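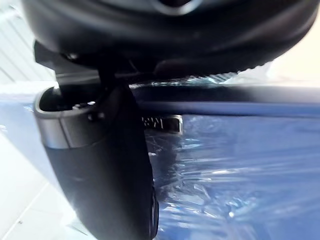
January, workshop book, glue bench

Third go at the hide glue for the Celtby chairs. Soaked the pearl glue overnight in cold water, then into the pot at 9.15. Held it under 60 degrees this time. Last batch went over while I was on the phone to Dierckx and it smelt burnt for the rest of the day, so that one went in the bin.

Thickness looked right by ten. It ran off the brush in a thread and broke into drops near the end. Added a splash of hot water at eleven and again after lunch.

Test joints: 3 pairs in beech offcuts, 3 in the ash from Tralwood. Warmed half the pieces on the radiator first and left the rest at room temperature. The cold ones gelled before I had the clamp on — two of them slid when I tightened up. The warm ones gave me long enough to line up and press. All marked in pencil on the end grain, W for warm, C for cold.

Boris Vasić came by and thinks the shop is too cold for this work before noon whatever we do to the wood. He may be right. Thermometer by the door said 13 at half past nine and 17 by two o'clock. I'd like to try the next lot in the afternoon and leave the mornings for cutting.

Chair no. 7 still has the loose back leg. Old glue in the mortise is brown and flaky and comes off with warm water and a toothbrush. Took the tenon back to bare wood, no scraping. It measures slightly under the mortise, so it will want a shaving let in on one side. Left it to dry on the shelf over the sink.

Sanding: Plustari discs are clogging on the old varnish. Going back to a card scraper for the seat rails and keeping the discs for new wood. The 3000 grit sheets are for the wax finish only, please don't use them on the bench tops.
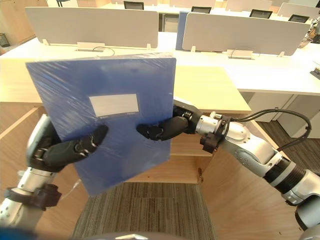
Can yesterday's glue be heated up again?
Once or twice is fine if it has been kept cold with a lid on, but it gets weaker each time, so use it for blocks and veneer patches and mix fresh for leg joints.

To do: break the test joints after two full days in clamps, write up which side failed, wood or glue. Order more pearl glue, 3 bags. Ring Dierckx back about the cane for the seats — he quoted 177 for the lot and I want to know if that includes the binding.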